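Speaker notes: Gathering kitchen examples at Claratholm
Meifang Zhong

Slide 1. Title
Say hello, thank the hosts. Mention that questions can come at any time.

Slide 2. What we set out to do
Mallix needed examples of two-handed kitchen work. We had been driving the arms remotely, and each example took too long. In February we moved to hand-held grippers. The collector does the task directly and we record the gripper positions and the camera views.

Slide 3. What we have so far
1,162 examples kept, 22 tasks, 3 collectors. Don't read the table out. Point to the row for lids and pots, which is the one people ask about.

Slide 4. How a session runs
Calibrate, do a short test take, check that both markers track, then start. Each take begins with the grippers apart and still. We ask collectors to work at a normal pace. Early on, everybody moved too slowly, and the policy learned to be slow.

Slide 5. Lids
Pause on this one. A lid takes both hands into account even when one of them does very little.

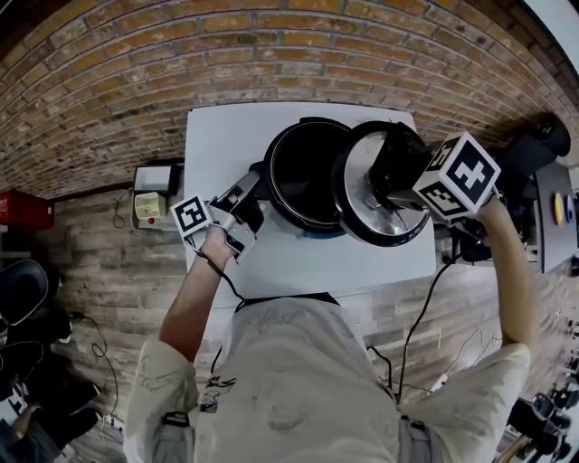
We vary where the pot starts and which hand goes for the lid. Before we did that, the model went to the same spot on the table every time. Changing the start position between takes helped more than adding takes.

Slide 6. What we throw out
Takes where a marker is hidden for too long. Takes where the collector stops to think halfway through. Fumbles stay in if the collector recovers without stopping. Irar does the first pass and I check the ones marked unsure.

Slide 7. Next
More pot sizes, then pouring. Mao, our labeling tool, will be shared with the other groups once the export works. Leave the contact slide up for questions.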